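Ok so rotary encoders. Been asked twice now why the Custari volume knob jumps backwards when you turn it fast. Thread, typing this between other jobs so bear with me

1/ It's the cheap knob modules, the ones with five pins and a push switch. Mine came in a bag from Gokimel. Nothing wrong with them for the money. But the contacts bounce like mad and the code most people paste in can't cope

2/ What bounce looks like: you turn one click, the pin flickers on and off a few times before it settles. Your code sees every flicker. Counts up, down, up, up. Screen says 14, then 13, then 16. Lovely 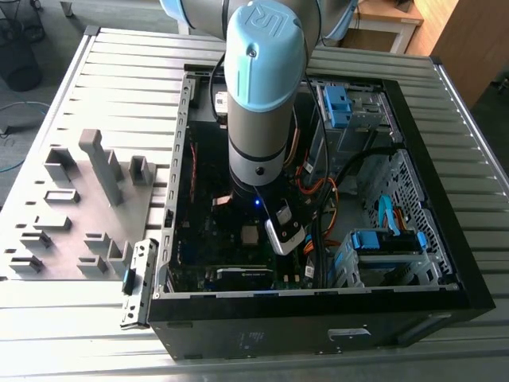 3/ First thing everyone tries is a delay after each change. Don't. Or do, and watch it miss half the clicks the moment you spin it at normal human speed. I had a delay in there all of January and blamed the knob

4/ Second thing, a small capacitor from each pin to ground. Helps a lot. Went with what I had in the drawer, too big, and the edges got so slow the pins sat in the middle going neither high nor low. Smaller one was fine. If you've got a scope, look before you solder

5/ The bit that fixed it was reading both pins together and only allowing moves that make sense. There's an order. 00, 01, 11, 10, back round to 00. If you see 00 jump straight to 11 it's rubbish, throw it away. Sixteen entry lookup table, tiny, runs on anything 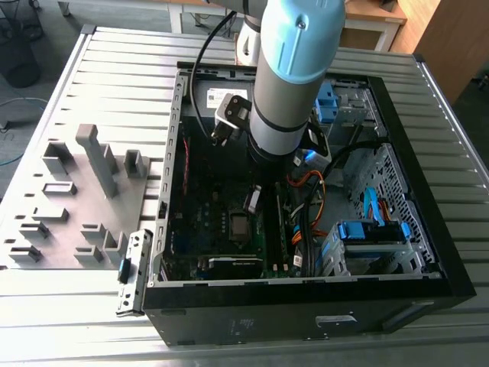
Tower open on its side, cover off, arm reaching down into the case.

6/ Marlina Rondonuwu asked if interupts are better. Maybe? On my board the bounce fired them so often that the display started to stutter. I went back to polling on a timer every millisecond and it's been solid. Your chip may be faster than mine, try both

7/ Test: 200 clicks right, 200 clicks left, should land back on zero. Old code was all over the place. New code, zero. Did it again slowly, zero. Again with the lamp dimmer running next to it, off by 2, so the dimmer's getting in somewhere 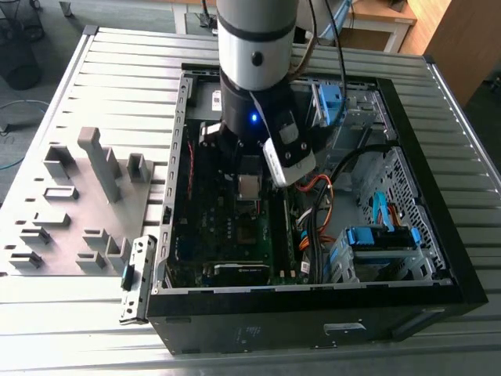 8/ Also count your detents!! Some knobs do one full cycle per click, some do half. If every click moves the number by 2 or by 4, your wiring is fine, just divide. Nabila Chin rewired hers three times over this, sorry Nabila, should have said sooner

9/ Pull-ups. Lots of the modules have them fitted already, for two of the pins, and then the push switch has none. So the knob works and the button goes off by itself. Turn on the internal pull-up for the switch pin. Done

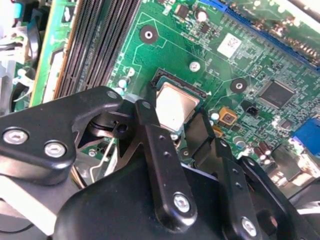 10/ Wires then. My knob was on the end of a long bit of ribbon because the front panel is miles from the board, and that's where I reckon the dimmer noise came in. A computer motherboard gets away with a lot more going on, look at that long bank of black memory slots on the same board as the processor, but it's all copper tracks on one green board and not a floppy ribbon trailing past a dimmer. Shortened mine, put a ground wire between the two signal wires, ran the test again and got zero

11/ Things I haven't sorted: acceleration, so a fast spin jumps in bigger steps. Have a version that goes from 1 to 2,000 in a few turns but it overshoots and you end up crawling back. Not posting that code yet its a mess

12/ Hülya Uçar says optical encoders and be done with it. Yes. Also they cost more than the rest of my project put together

13/ Will put the lookup table up tonight once I've taken the swearing out of the comments. Shout if your knob does something weirder than mine

Search posts Go

Recent from this account
Custari front panel, drilling it wrong
Which screws fit the Sonano case
Button matrix with too few pins
Reply to Melati about flickering backlight
Cheap crimp tool, one month on

Contact | Copyright Bayu Sitompul | Back to top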